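Grout haze on bathroom floor tiles, won't shift
Posted in: Home and DIY > Floors and tiling
Asked by Prarngate_Pam

Hello all, hoping somebody can put me right before I lose my temper completely. We had the bathroom floor redone in October, grey marble-pattern tiles, and I grouted it myself over a couple of evenings (first go at grouting, very proud for one night only). Next morning the whole floor had a dull, smeary film on it. I've mopped it more times than I care to admit and it looks lovely while it's wet, then dries back to the same cloudy mess. My sister says vinegar, the man in the shop says never vinegar. The tiles are porcelain, I kept the box. Couple of photos: 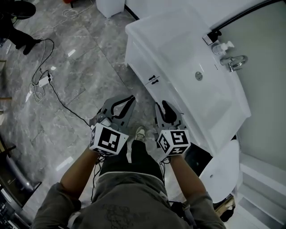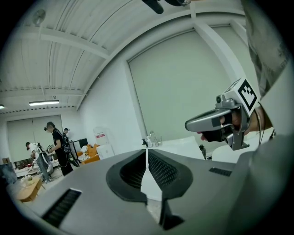
First one has the floor and the side of the vanity in it.

What do I use, and have I left it too long?

Karthik Samarakoon
You haven't left it too long, it's just a bit more work now. What you've got is cement residue, and plain water only moves it about, so that's why it comes back every time it dries.

If you're certain it's porcelain then a proper grout haze remover is fine. I used one called Unditz on our kitchen and it did the job in an afternoon, but any mild acid one will do. Leave new grout 14 days before you put anything like that on it – you're well past that if it was October. Wet the floor first so the grout lines don't soak it up, then do a small patch behind the loo to test. White nylon pad, small circles, no wire wool. Then rinse, and rinse again with fresh water, and dry it with an old towel. I split ours into 4 sections and finished each one before starting the next, otherwise it dries on you and you're back where you began.

The shop man is thinking of real marble, I'd guess. Acid will eat into that and you can't undo it. Keep it off any chrome too, and open a window.

tilly_marchal
just use a steam mop?? worked on mine

old_bodger
Steam mop did nothing on ours, sorry Tilly, though our haze might have been thicker. I'd go with Karthik, except I'd try a dry microfibre cloth and plenty of elbow grease first. You'd be surprised how much buffs off, and it costs you nothing.

One thing to check is whether your grout was cement or epoxy. If the tub says epoxy (the Risuvell stuff I bought by mistake was) the ordinary remover won't touch it and you need the one made for epoxy. Ask me how many weekends I wasted on that! Have a look at the tub before you spend any money.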